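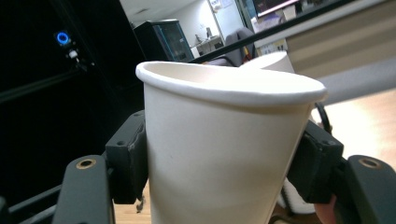
4. Sales Records and Pricing

Home Issues Authors Search

Figure 4. Plain white paper cup with a rolled rim, held upright between two black finger pads.

4.1 Sources

The sales records come from the gift shops of two congregations, one in Lacson and one in Stitham. Both shops sell hand-sewn challah covers, tallit bags and matzah covers made by members, along with candles and cards bought from wholesalers. Only the hand-sewn goods are considered in this section. The Lacson shop kept its records in Mindside, a bookkeeping program, and could export them by item. The Stitham shop used a paper ledger, which Aquino copied into a spreadsheet. Entries he could not read were left out and are not counted in any total.

After returns were removed, the combined file held 1,604 sales. A return was matched to its sale by item and price. When a customer exchanged one cover for another at the same price, we kept the first sale and dropped the exchange.

4.2 How prices were set

Neither shop had a written pricing rule. In Lacson the person sewing the item named a price and the shop added 30 percent. In Stitham every challah cover sold for the same amount, whatever the fabric, and the price changed only when the shop reordered cloth. Most of the cloth there was a cotton sateen sold under the name Drilmont. Lacson sewers bought their own material, and the records do not say what it cost them.

This makes a direct comparison of profit impossible. We compare instead how long items stayed on the shelf before they sold — a figure both sets of records support, as each item was entered when it arrived.

4.3 Time on the shelf

Challah covers sold faster in Stitham than in Lacson. The gap was widest in June, when both shops had many wedding buyers. Tallit bags showed the opposite pattern. Dumlao suggests that buyers of tallit bags wanted a choice of sizes, and the Lacson shop carried more of them. The records cannot settle the point.

Matzah covers were hard to judge. They sold only in the weeks before Passover, and 13 of them were carried over unsold from one year to the next in Stitham. We report them separately in Section 5 and leave them out of the averages.

Print this section | E-mail this section

Contact: Rogelio Aquino or Ronaldo Dumlao | Copyright the authors | Back to top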